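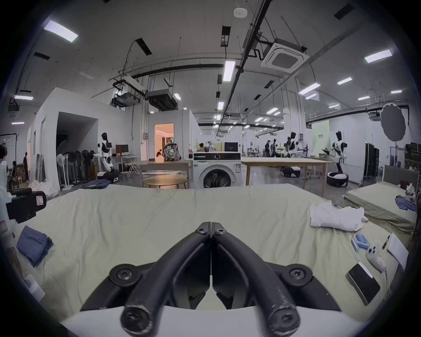

A bed sheet is a large piece of cloth laid over a mattress, and for most of us it is the part of the bed we know best. Linen was the usual choice in much of Europe until cotton grew cheaper, and many households still keep both – cotton for every day, linen for guests or warm nights. Flat sheets are tucked in by hand, while fitted ones have elastic at the corners. Thread counts of 200 and upwards are common, though the quality of the yarn matters a good deal too.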